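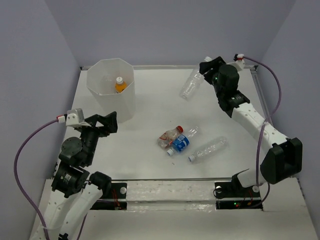
The eight-sided bin, back left. Orange bottle with the white ribbed cap standing up inside, a clear one to the left of it.

Wed 27 July

Bin question again. Kálmán still wants to order the off-white octagonal ones for the whole Heltstead job and I still want to see a reason. His case, as far as I can write it down fairly: the angled sides keep bottles from wedging in corners, the taper makes the bins stack, and they look better on the bench. I'll give him stacking. I have one bin, so I can't test stacking, but anything with a taper stacks.

The corner claim I don't buy yet. A square bin has four corners and this has eight, shallower. Small bottles might slide out of a shallow corner, or they might just find more of them. Illés (the supplier) sent a sheet with a drawing and the figure 3490 bottles per bin per month "without bridging." No word on what size of bottle, how they went in, or what they call bridging. I wrote to ask. Got the same sheet back.

What bothers me more is the inside. The wall is nearly the same pale gray-white all the way down and clear plastic disappears against it. Look at the photo: orange you find right away, even with the front rim hiding the lower part. The clear bottle next to it is a faint outline. Hiwot said she can see it fine. Hiwot knew it was there. I asked Sugeng to come over cold and tell me what was in the bin and he said "the orange one." One person, one look, so it proves very little, but it's the mistake people will make at the end of a shift when they tip the bin out and think it's clear.

Tried a few things before lunch:

Dropped 24 mixed empties in by hand from rim height, caps on. Three runs. First run two bottles leaned across the opening and held up a third. Second run fine. Third run fine but I think I was being careful by then, so don't count it. Need somebody who doesn't care about the outcome.

Same 24 in the old square bin. One hang-up in three runs. So the old bin did no worse, on numbers too small to mean anything. Kálmán says the square one is wider at the top. He's right, it is, and I should have thought of that. Redo with openings matched if we can borrow a smaller square one from Midstead.

Weight of the octagonal bin, no bottles: 895 g on the bench scale. Sheet doesn't list a weight. Light enough that I'd want to know whether it walks when you bump it. Didn't check.

Upright vs. lying down: the orange bottle stood up and stayed standing while I took the other readings. People got interested in this. I don't think it's the bin. It's a small bottle with a flat base and there was hardly anything else in there to knock it over. Once there's a layer of bottles under it I'd expect it to go over like the rest.

Liner idea (Lempi's): put something dark in the bottom and up the back wall so clear plastic shows. Cheap, could do it tomorrow with card. My worry is that a liner gives bottle necks an edge to catch on and then we've made our own bridging problem. Also then the dark-capped ones vanish. Try it anyway. Try a mid gray before black.

Nnamdi asked whether Plarnamia would make the same bin in a color. Possibly, but I'd like to settle the shape first. No point paying for a colored version of something that does the same job as what's on the shelf.

To do
- matched openings, square against octagonal, somebody else dropping
- card liner, gray, then black
- five people look into the bin without being told what's in it, write down what they say
- bump test, empty and half full
- ask Illés a third time about bottle size

Kálmán wants a decision before August. He can have one if he does the dropping. Leaving the bin set up where it is, please don't tip it out.

Later: Lempi found gray card in the flat drawer, not quite tall enough for the back wall. Will tape two pieces and note where the seam goes.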